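第3章 エンドエフェクタの比較試験
3.1 棒状エンドエフェクタによる押し操作 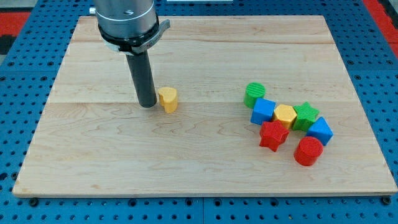 読了時間の目安:2分

把持を伴わない操作は、産業用マニピュレータの教科書では長く補助的な話題として扱われてきた。しかし、アームと制御器の性能を比べる段階では、指を開閉する機構をいったん外し、棒一本で物体を押す課題から始めるほうが、誤差の所在を見きわめやすい。本章では、前章までに学んだ座標変換と力制御の知識を前提として、手先の異なる複数の構成を同一の課題で比較する方法を学ぶ。

図に示す作業面は、穴の並んだ青い板の上に置いた木製の盤である。盤上では、濃い灰色の棒の先端のすぐ右に黄色のハート形ブロックがあり、残るブロックは右側に集まっている。円柱、立方体、六角柱、星形など、底面の形が違えば、同じ方向に押しても回転の生じ方が異なる。ハート形のように輪郭にくぼみをもつものでは、棒がくぼみに入るか丸みのある側に当たるかによって接触点の安定性が変わる。この違いは、試験の再現性を論じる際に繰り返し取り上げる。

本章で比較の対象とするのは、次の三つの構成である。

構成A 棒状エンドエフェクタとホンデュラ制御器
構成B 棒状エンドエフェクタとキモン制御器
構成C 平行グリッパとキモン制御器

構成Aと構成Bは制御器のみが異なり、構成Bと構成Cは手先のみが異なる。構成Aと構成Cの結果を直接比べることは避け、必ず構成Bを介して考察する。初学者の報告書には、手先と制御器を同時に変更したまま差の原因を一方に帰しているものが多く見られる。

課題は、指定された一個のブロックを目標位置まで押し、ほかのブロックには触れずに棒を退避させることとする。一構成あたりの試行は3000回とし、初期配置は14種類をあらかじめ定めて各構成に同じ順序で与える。評価量は、目標位置からの並進誤差、姿勢誤差、所要時間、および非対象ブロックへの接触の有無である。平行グリッパを用いる構成Cでは、指を閉じた状態で押すものとし、把持は認めない。

カメラの設置条件は全構成で統一する。トリッドブリッジ実習棟で5月に行われた予備試験では、昼と夕方の照明の差が位置推定に影響し、制御器の優劣と見分けがつかない結果となった。この試験を担当したムルゲタ・ゲブレミカエルは、ブロック上面に置いた基準点を試行前後に撮影し、推定位置のずれを別に記録する手順を提案した。本書ではこれをデレセ手順と呼び、3.4節で詳述する。

学習目標
一 押し操作における接触点と回転中心の関係を説明できる。
二 一度に一要素のみを変更する比較計画を作成できる。
三 カメラに由来する誤差と制御器に由来する誤差を分けて報告できる。

準備問題
厚さの一様な立方体ブロックの側面を、中心から外れた位置で棒により押す。摩擦係数が盤上で一定であるとき、ブロックが回転する向きを図示し、棒を直進させた場合に接触点が側面上をどちらへ移動するかを述べよ。解答は3.2節の式を用いて確認すること。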